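January 9, 2018
Student manipulation project, bench notes (H. Magaña)

Long day, good day! We finally put the dish rack on the pick list and everybody wanted a turn, so the big brown table had a crowd near it most of the afternoon. Augustina Akpalu ran the arm, I did the log and got in the way. Her team has named their arm program Jukby and I've given up asking what it means.

Before lunch we redid the grip settings. The old ones were tuned on the Heltum blocks, which are small and square and forgive everything, and round things kept rolling in the fingers. Augustina dropped the closing speed to 99 and left the force alone - I wanted to change both, she talked me out of it, and she was right because then we'd never know which one mattered. Settings are saved as file 383. Please don't save over it (you know who you are).
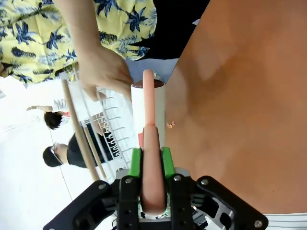 Then there's the question of where people stand. The arm is slow, but everyone leans in when something interesting is going on, me included, and we had three reminders in one hour about keeping hands clear during a move. I'd like to tape a line on the floor before the next session. Whoever is presenting an object can step over it, everyone else watches from behind. Damasceno's group has spare tape in their drawer and said we could have it.

Also worked on the handover part, where a person holds something up and the arm has to wait next to it without wandering. We set the wait to 2000 milliseconds, which feels like forever when you're the one holding the thing up. Might try shorter next time, one change at a time as usual.

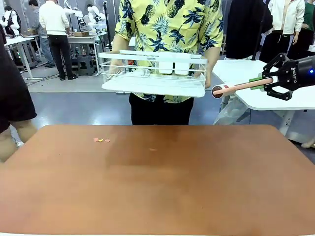

Rack held up by hand, pink-and-white roller in the gripper, pointing at the rack.

Still to do:
Sweep the paper scraps off the table before anyone starts a run.
Rename today's logs, the folder stops at 164 and the names are a mess.
Ask Fova if we can keep the bench a little later on project days.
Augustina wants to try the rack lying flat on the table. I want to try it tilted. We'll do hers first.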